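Home Shop Timers & Lights Name Plates Meeting Room Returns Contact

Rowlands 811 Speaker Timer
Vestidden Meeting Supply
$408, shipping included in the lower 48

I've sat through a lot of school board meetings, first as a parent with a complaint about the middle school parking lot, then for two terms on the other side of the table in Gitdale. If you've been to one where a big item was up (boundaries, a levy, the start time for the high school) you know what public comment can turn into. Three minutes each, says the sheet by the door. Then somebody's phone timer goes off in a purse, the chair says "please wrap up" to one person and lets the next one run because she's known him since kindergarten, and by nine thirty everybody in the room is mad about the clock and has forgotten the levy.

So I sell a timer! It's the first thing I ever stocked and still the one I get the most mail about.

The 811 is two pieces. There's a control box that sits with the chair or the board secretary, and a light and display unit that goes where the speaker can see it. Green means talk, yellow means start finishing up, red means you're done. The display counts down in minutes and seconds, and the numbers are big enough to read from the podium without glasses (I tested this on myself, and my eyes are terrible). A 40 foot cable comes in the box, and that got us from the dais to the podium in the Gitdale library with plenty left over to tape down along the wall.

I get asked why it isn't wireless. We tried a wireless one my first year on the board and it was fine until the night it wasn't, with the whole marching band lined up to speak. I like a cable. You plug it in and it's plugged in.

What you can set

Speaking time goes from 30 seconds up to 60 minutes, in half-minute steps. The yellow light comes on at one minute left unless you change it. I'd move it to 30 seconds if your speakers only get two minutes, or they'll spend half their turn staring at a yellow light. The buzzer has three volumes and off. Please try the low one before you use it on the public. The high one was clearly meant for a gym, and we made a retired music teacher drop her notes with it.

There are three preset buttons, and ours were public comment, staff reports and closed session breaks. Hold a preset for a few seconds and it saves whatever is on the display. The pause button stops the countdown and leaves the light where it is, handy when the crowd claps and your rules say the speaker gets the time back.

It remembers its presets when you unplug it. The older Rowlands model didn't, and I can't tell you how many Wednesday nights I stood there at five to seven punching in three minutes again.

In the box

Control box
Light and display unit
40 foot cable
Power supply
Table stand
Printed instructions (one sheet, both sides)

The light unit weighs 11 ounces without the stand, so the stand matters. If yours is going on a podium where people lean, use the two screws. A threaded hole on the bottom also takes a regular camera tripod, and plenty of boards set it up in the front row that way.

Who it's good for

School boards mostly, also park districts, library boards, planning hearings and the occasional debate club. If you only meet four times a year and get two speakers, buy a kitchen timer, I mean it, and spend the money on decent coffee. The 811 pays off when you have a sign-up sheet that runs to a second page and people who will notice if one side gets eleven extra seconds. They do notice. I had an email about it once with a spreadsheet attached.
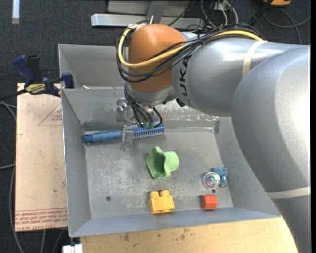
One more thing on fairness, and then I'll get to the ordering stuff. Put the display where the speaker AND the audience can see it if your room allows. It changed our meetings more than the lights did. When the crowd can see the seconds going, the chair doesn't have to be the bad guy, and people start finishing on their own. If one display can't cover both, the Indis repeater plugs into the back of the control box and shows the same countdown on a second screen. It's sold separately, and it works only with the 811, so please don't order it for the older model (I've had to send a few of those back).

Check your own policy before you change anything about how you run comment. Some boards have the time limit written into policy and some leave it to the chair, and you want to know which one you are before the meeting. I'm no lawyer. Ask yours.

Ordering

You can order by card or send me a purchase order. Districts can pay on 30 day terms, and I'm happy to fill out your vendor form. Just send it along with the PO, please, so I'm not chasing it. I ship from Gitdale on weekdays and anything that's in before noon usually goes out the same day. May gets busy with budget hearings, so if you need it by a particular meeting, put the date in the notes and I'll tell you straight if I can't make it.

Returns are good for a full 60 days. Use it at a couple of real meetings first! If your board hates it, send it back with the cable and the power supply and I'll refund you. Repairs come to me too, and I keep a loaner on the shelf for anybody whose timer quits in the middle of a hearing season.

Recently viewed
Indis Repeater Display
Rowlands Table Stand, Tall
Extension Cable for 811
Engraved Name Plates, Walnut Finish
Speaker Sign-Up Cards, Pad of 100
Gavel and Block Set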